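I've been meaning to write about work for a while, and it's 3rd June already, so I'd better get on with it before summer swallows me whole.

Those of you who've been reading since the Primton days know that I used to run the lunch side of a staff cafeteria. I still do, sort of! Only now I spend half my week across the hall with the automation people at Grestance, who are trying to teach robot arms to do the clearing and sorting that my crew has been doing by hand for as long as I've been there. Plates here, cups there, leftover fruit in the bin for the compost folks. When Tarun Mishra first asked whether I'd come over and "advise," I laughed at him. What on earth would I advise a robot about?

Quite a lot, as things went. A person who has bussed tables for a month does a hundred little things without thinking. You stack by size. You pick a cup up from the outside if you have any manners at all. You don't put a bowl on top of half a banana. I had never had to say any of this out loud, and I came home those first few evenings with a sore throat from all the explaining (my husband thought I was coming down with something). 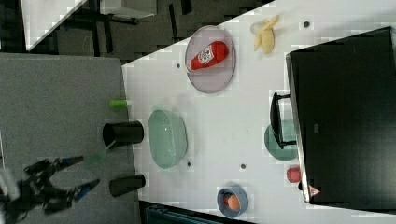
What surprised me most was how fussy I turned out to be. Lena Żak, who writes up the task lists, would ask me where a thing ought to go, and I'd answer, and then she'd ask why, and I'd stand there with my mouth open. Why do we put plates down before bowls? My first boss did it that way, I suppose. We changed two of our own habits in the kitchen after those talks, and the dish room runs smoother for it.

Now, the part some of you have asked me about in the comments. Yes, people are worried. Estrella Magaña has been on my crew longer than anyone, and she asked me straight out in January whether she was helping to train her own replacement. I didn't have a good answer for her and I told her so. I went and asked upstairs, and what I got back was that hours would stay as they are through the end of the year and that anyone who wanted to could put in for shifts on the robot side. That's a promise with a date on it, and I've written the date down.

Estrella put in for the shifts, by the way. She sets out the tables and resets them between runs, and she's good at it — better than the engineers, who leave everything in tidy rows like no customer I have ever met. Her tables look like people have been eating at them. She says her feet hurt less. She also says she misses the lunch crowd and the gossip, and I believe both of those things.

As for me, I go back and forth. Scraping and sorting was never anyone's favorite hour of the day, and I won't pretend I'd be sad to see less of it. But it was the hour when we talked, all of us lined up along the counter with our sleeves rolled, and I don't know yet where that talking goes. I've asked if we can keep a proper coffee break in its place, 28 minutes, which is what the old cleanup used to take us on a decent day. Tarun is all for it. The schedule people are "looking into it," so I'll let you know!

Next time I'll finally post the plum cake recipe, I promise. I have to find the card first.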